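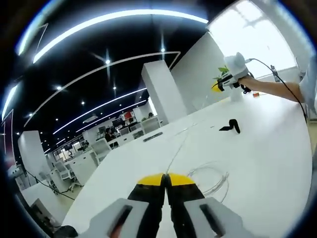 Cevgate Sets Equipment Budget for Wire Handling Work

2 min read

March 6, 2018 – Cevgate has approved a budget of $422,000 for new automation equipment, and the team could hardly be happier! The money covers 19 hand-held grippers, a first robot cell from Rathnayake and a year of spare fingertips.

Planning began last July, when Ruwan Bepari's group started listing every job that involves thin wire. They came up with 33, and picked 13 to tackle first.
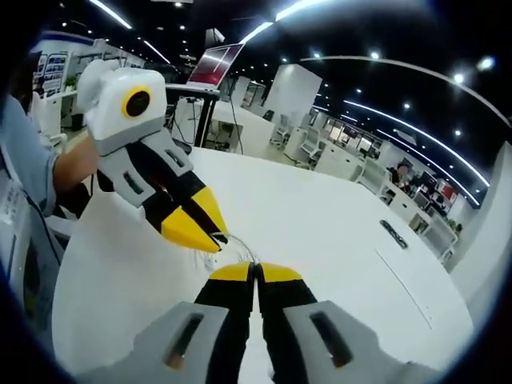

"Wire is fussy stuff, and we wanted to learn on tools people can hold before we bought anything bigger," said Zinhle Ntuli, who leads equipment planning at Cevgate. "Now we know what to ask suppliers for, and what we can leave off the order."

Rekell will handle installation at the Pallby office. Floor space and power were priced separately and are part of the same budget. Staff who want time on the grippers can sign up with Bepari's group.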